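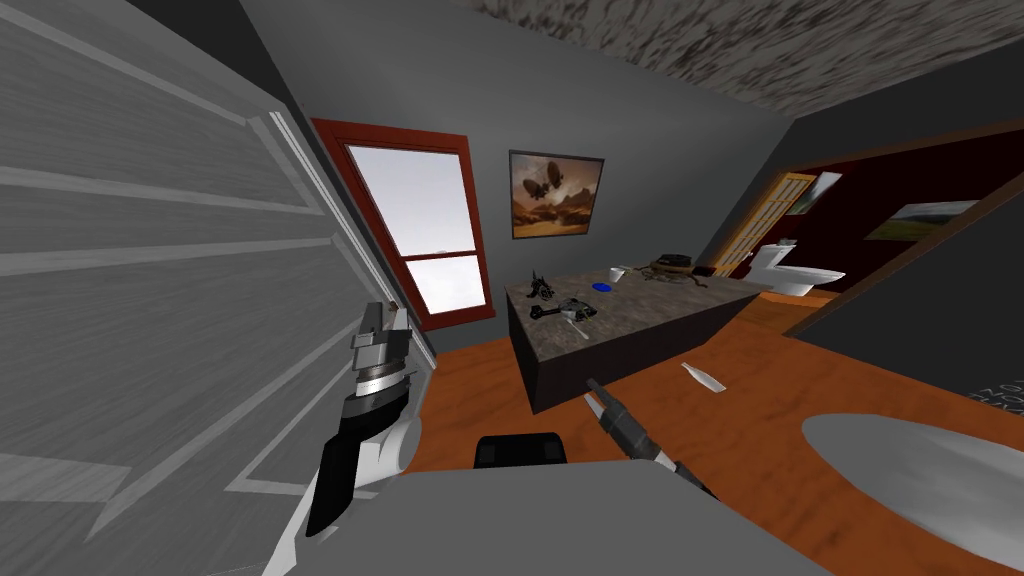

A big paneled door with a wood-grain finish.

Lines in Wood, Squiggles in Stone
Posted 6/22/22

I grew up at 1125 Lachance Street in Cluvley, and when I was eight I was sick in bed for most of September. I got very bored. So I stared at my closet door, and I found an owl in it, and a river, and a very grumpy camel! They were all made out of wood grain. Have you ever done that? I still do it in waiting rooms.

So where do all those lines come from? Let's start with the tree.

A tree gets fatter every year by growing a new layer of wood just under its bark. In spring, when there's plenty of water, many trees grow fast and make light-colored wood. Later in the summer they slow down, and the wood they make then is tighter and darker. One light band plus one dark band is one year of growing. If you look at the top of a stump, the bands make rings (and yes, you can count them - the stump behind our library has 11, so it was only a little older than some of you).

Now imagine slicing that tree the long way, from top to bottom. You aren't looking at the rings from above anymore. You're looking at them from the side, and they show up as long stripes. If the slice goes a little off center, the stripes bend into tall pointy arches, like a stack of upside-down V's. That pattern has a great name: cathedral grain.

And knots? A knot is the place where a branch used to join the trunk. The tree kept growing around the bottom of the branch, so the stripes have to swerve to get past it, the way water goes around a rock in a creek. My owl's eyes were two knots.

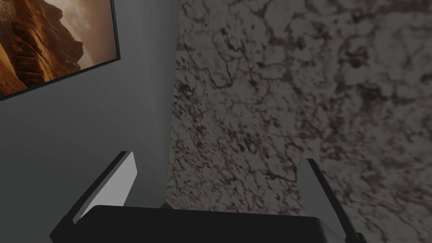 Stone has stories in it too, and they take a lot longer to happen. Take marble. Marble starts out as a different rock called limestone, and a lot of limestone is made from the shells and skeletons of tiny sea creatures. They die, they sink, they pile up, and after a very, very long time the pile gets squeezed into rock.

Then the limestone gets buried deep underground, where it's hot and there's a huge weight pressing down. The rock usually stays solid the whole time, which I think is amazing. It gets baked and squashed until the tiny bits inside it grow into new crystals that lock together like puzzle pieces. Now it's marble! Scientists call a rock that has been changed this way a metamorphic rock.

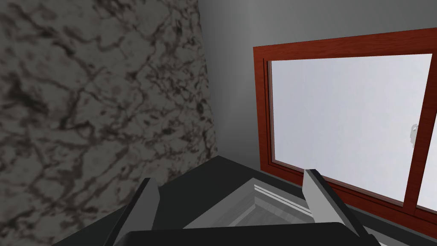
Pure marble is white, so any other color has to come from something extra that got mixed in. A bit of clay or sand in the old sea mud can do it. Iron can turn marble pink, yellow or brown, and carbon can make it gray or black. When the rock bends or cracks underground, the extra stuff can end up in thin lines, and we call those lines veins. Look at the dark veins branching all over the gray marble pattern in the picture, a bit like crackle on an old plate. If I'd had that next to my bed, I would have found a whole zoo in it.

People like these patterns so much that they copy them. Lots of countertops, floors and doors have a printed picture of wood or stone on top of some other material. Want to be a pattern detective? Hunt for repeats. If you spot the same knot or the same squiggle again a little farther along, you may have found a print. Real trees and real rocks don't make exact copies of themselves.
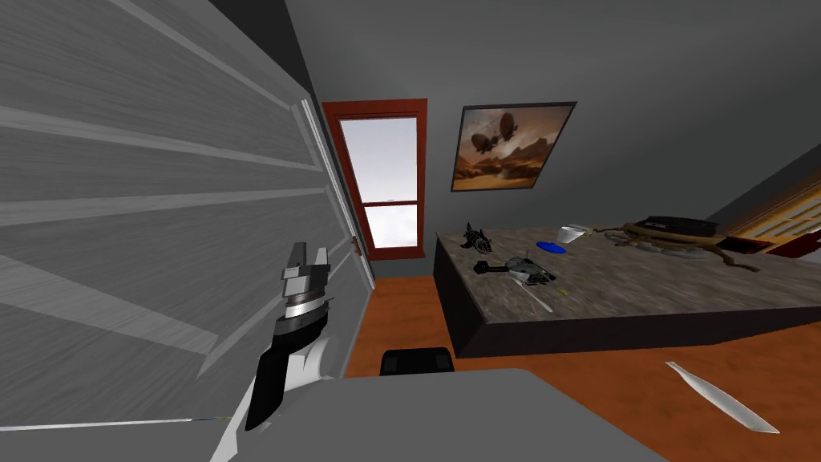 You can make a wood grain picture of your own, too. Lay a sheet of thin paper on a rough, unpainted board (ask a grown-up which one is okay to use). Hold it still and rub gently with the side of a crayon. The harder, darker bands often stick up a tiny bit, and they show up as lines on your paper. Turn the paper sideways, then upside down, and see who's hiding in there. If you find a camel, give it a name. Mine was called Promen.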